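Workspace Finishes and Small-Item Handling
Unit 6 handout: Patterned work surfaces, panel junctions and textile contact 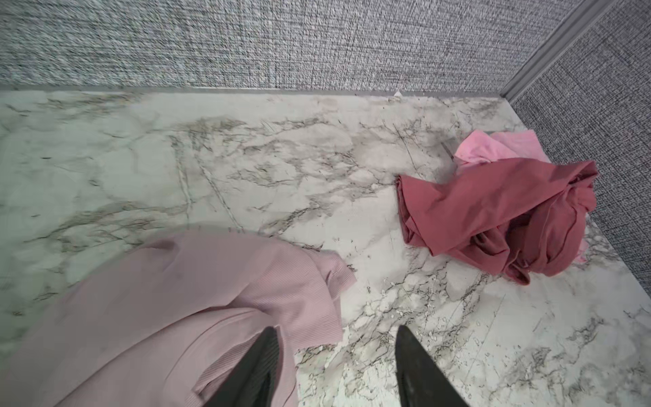
Fig. 6.1. Marble-patterned surface with woven panels meeting at a corner post; ribbed pink garment at lower left.

Prepared by Hedvig Westerberg. Revised in February with corrections from Masanobu Kaneko. Read together with the Unit 5 notes on edge profiles.

6.1 Scope

This unit covers horizontal work surfaces installed against fabric partitions and used for sorting and folding clothing. Upholstery is covered in Unit 8. Floor finishes are not covered in this course.

6.2 Terms

Base color: the lightest continuous tone of a patterned surface.
Veining: darker lines crossing the base color, continuous or branching.
Junction: the line where the surface meets a vertical element.
Trim: a strip laid along a junction.
Post: the vertical member that joins two panels.
Rib: a raised line running the length of a knitted or woven cloth.

6.3 Patterned surfaces

A plain white surface shows lint and loose thread in dark colors. A plain dark surface shows them in light colors. A veined surface hides some of both, and this is the usual argument for specifying it in shared rooms. The same property works against inspection. A gray thread lying along a gray vein is easily missed, and on a sorting table a missed thread ends up on the next garment.

The surface in Fig. 6.1 has an off-white base with gray and charcoal veins. The veins are thin and jagged, and they fork. Their density varies. Students should note that a count of marks taken in a dense area cannot be compared directly with a count taken in an open one.

Scratches are distinguished from veining by direction. Veins change course every short distance. A scratch is usually straight or a single shallow curve and crosses the veins without regard to them. Several of the thin lines in the central area of Fig. 6.1 are of this second type. View the surface from a low angle, with the light coming from the far side, and then repeat from a position a quarter turn away. Record only marks found in both positions.

6.4 Junctions and trim

Most debris on a wall-side surface collects at the back edge. Wiping toward the wall moves it there and leaves it. The correct stroke starts at the junction and comes forward to the operator.

Fine dust is faintly visible along the back edge in Fig. 6.1, and there is a small white scrap near the trim. Scraps of this size should be lifted with tape. A cloth pushes them under the strip if the strip has any play in it.

Zsófia Sipos used a 2000 mm bench in the Hivville workroom for the junction exercise. She divided the back edge into equal lengths and had each pair of students tape-lift one length. The class total was 372 particles, of which 129 came from the two end lengths nearest the corners. The figures apply to that bench on that day and should not be quoted as typical. They do support the instruction to start at the corners.

6.5 Woven panels

A tweed-like weave in gray, white and charcoal is common on office partitions. It is forgiving of soil and difficult to inspect, for the reasons given in 6.3. Vacuum with a soft brush head, top to bottom, before any work on the surface. Do the back panel first, then the side panel, then the post. Channeled posts hold dust between the ridges and need a narrow brush.

Do not spray cleaner onto a panel. Spray the cloth.

6.6 Ribbed garments

Ribbed cloth is elastic across the ribs and comparatively stable along them. When laid flat it should be smoothed along the ribs only. Smoothing across them widens the piece, and the fold lines will then be out of square when it recovers.

Procedure:
1. Wipe the surface forward from the junction. Let it dry.
2. Lay the garment down clear of the back edge.
3. Align one rib with the front edge of the surface, or at right angles to it. Do not align to the veining.
4. Smooth along the ribs with the flat of the hand.
5. Fold. Check the underside for thread before stacking.

Pale pinks and lavenders show charcoal lint readily. Handle these colors first, then mid tones, then darks.

6.7 Exercise

Work in pairs at the Deramham benches. Tape-lift the back edge, mount the tape on white card and mark the position of each lift. Then fold one ribbed garment by the procedure in 6.6 and measure the width at both ends. A difference of over 2 mm is to be explained in the report.

Reports go to Océane Melnyk by 4 p.m. on the due date. Tape cards are handed in with the report, initialed by both partners.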